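Notes on teleoperated demonstrations, part four: wrist view and wasted motion

I have been recording demonstrations in the simulated kitchen for most of November, and the last batch finally trained into something usable. Part three covered the install. The present post is about the recording itself: how I hold the controllers, what I keep, what I throw out, and one mistake that cost me a full evening of data.

The setup has not changed much. Two arms on one body, a parallel gripper on each, both driven by a pair of handheld controllers through a small bridge program called Nerko that I wrote to replace the one shipped with the simulator. Nerko reads the controller pose, subtracts the pose at the moment the clutch was pressed, scales the difference, and sends it on as a target for the wrist. Releasing the clutch freezes the arm. There is no cleverness in it, and I would like to keep it that way.

Translation is scaled to 0.6 and rotation is left at 1. I tried scaling rotation as well and found it unpleasant. When the hand turns a quarter turn and the wrist turns less than that, I overcorrect, and the correction ends up in the recording. Scaled translation does not have this problem. I stop noticing it after the first few episodes.

Each episode stores joint positions, commanded targets, gripper opening, and the camera streams. The streams are a head view and one view per wrist. I spend most of my review time in the wrist views, and most of what follows comes from there.

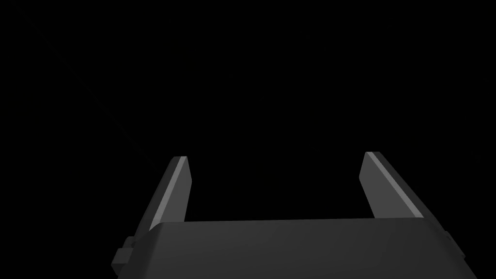
The first thing review showed me was how long I wait before doing anything. My typical episode began with a pause while I settled my hands, followed by a slow drift of the wrist that had no purpose at all. The policy learned both. It would start, hang in the air, drift, and then sometimes go to work. Trimming the pause was easy: cut everything before the first commanded motion above a threshold, and leave a margin of 8 frames. The drift was harder, as it is motion and passes any simple threshold. I now start each episode with the clutch released and press it only when I know where I am going.

The second thing was gripper timing. I tend to begin closing the fingers before the wrist has stopped. With a person's hand this is fine and probably efficient. With a parallel gripper on a thin object it pushes the object sideways by a few millimeters, and the demonstration then contains a small rescue move that depends on exactly how far the thing slid. Ji-hoon Noh, who reads these posts in draft, suggested a hard rule: stop, then close. I resisted for a week because it looks stiff on playback. He was right. Grasps learned from the stiff episodes are more repeatable, and the time lost is small.

The third was regrasping. I had been keeping episodes with one regrasp on the theory that recovery behavior is worth having. I still think so in principle. In practice my regrasps were all of one type, an approach slightly too high followed by a dip, and the policy took the high approach as the normal one. I moved those episodes into a separate folder and mix them in at a low weight. If I want recovery data I now record it on purpose, beginning from a bad position instead of wandering into one.

A word on reset positions. The simulator randomizes the base of the robot within a small box and the objects within a larger one. I had the base randomization turned off for the first 600 episodes to make my own life easier. The result was a policy that had learned the counter by heart and failed as soon as the base moved by the width of a finger. Those episodes are still on disk. I do not use them.

Head view and wrist view disagree about what matters. From the head, the arms cover a fair part of the workspace, and I catch myself steering to keep my own line of sight clear. That is an operator habit with no value to the robot, though it does leave a mark on the paths. Kerstin Backlund runs a similar rig at Nundard and records with the operator seeing only what the policy will see. I copied this for the later sessions. It is uncomfortable at first and the demonstrations are slower, but I no longer use information the network does not have. 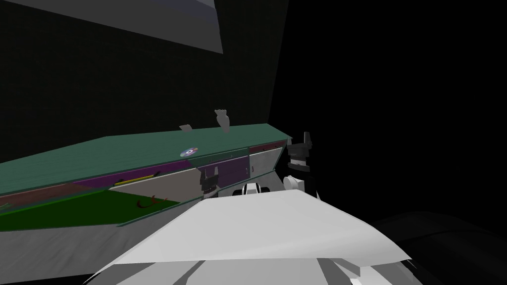 Is it better to record a few careful demonstrations or a large number of quick ones?

For a single task with modest variation, I would take the careful ones up to the point where the start positions are covered, and then add quick ones to fill the gaps. My own numbers, for one pick and place task: 40 careful episodes beat a set of quick episodes three times the size. Past that, more careful episodes helped less than spreading the start positions did. I have not tested this on anything with two arms working together, and I would expect the answer to shift there.

Back to the mistake. Nerko logs the commanded gripper opening as a fraction, with 0 closed and 1 open. The simulator's own logger uses the reverse. I knew this and had a flag for it. After an update I changed the flag's default and forgot that the evening script set it explicitly, so the value was flipped twice in one path and once in the other. Half of the episodes from that session had the command and the measured state in opposition. Training loss went down normally. The policy opened its fingers on contact with great confidence.

I found it by plotting commanded against measured opening for a random handful of files, a check that takes a minute and that I should have had in the script from the beginning. It is there now. The script also checks that timestamps increase, that no camera stream is shorter than the joint stream, and that the clutch state agrees with the motion. Any failure stops the export. I prefer a stop to a warning – I do not read warnings at the end of an evening.

After trimming, filtering and throwing out the flipped files, the current set stands at 3,592 episodes over all tasks. This includes short ones where the only job is to reach a position with the fingers open and stay there. They are dull to record and I do them in a block at the start of a session, before my hands are tired.

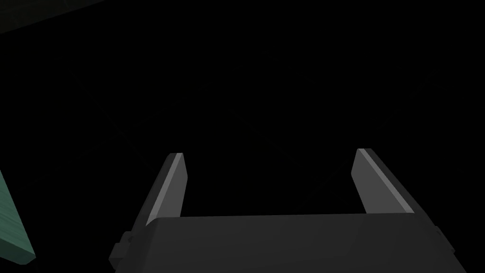

Tiredness shows up in the data, by the way. I plotted path length against position in the session, using straight-line distance from start to target as the reference. The ratio is flat for the first half hour and then climbs. By the end of a long session I am taking visibly rounder paths and stopping less cleanly. I have set a timer and take a break when it rings, whether or not I feel I need one. The ratio after a break returns nearly to where it began.

Controller weight matters more than I assumed. The pair I used until recently had the batteries in the handle end, and the wrist had to hold them level. I moved to the lighter Ondia pair and the small tremor in the recorded orientation went down enough that I could remove the low-pass filter on rotation. Removing a filter is always welcome. It had been adding a delay that I was compensating for by hand without being aware of it, and the compensation was of course in the recordings.

For those who asked about smoothing after the fact: I do not smooth the commanded targets. I tried a spline fit and the motion looked better on playback, but the contacts moved in time relative to the camera frames. A fraction of a second is enough to put the closing of the gripper in the wrong place. If an episode is too shaky to use as recorded, I delete it and do it again.

The folder layout is unchanged from part two, except that each session now has a plain text file with the operator, the scaling values, the clutch setting, and any remark made at the time. My remarks are mostly complaints, but they have been useful twice. One of them, "left wrist feels late," led to a dropped packet problem in the bridge that only affected one controller.

Next on the list is handovers between the two arms. I have tried a few and they are bad. The difficulty is that both hands move at once and I relax the giving hand too early, so the object is released before the other gripper has closed on it. Nygård, the scripted baseline I compare against, solves this by waiting for a force reading on the receiving side. I could add the same condition to Nerko and block the opening command until it is met, but then the demonstration would no longer be entirely mine, and I am not sure yet how I want to label those frames. I will try it both ways and post the success rates when I have them.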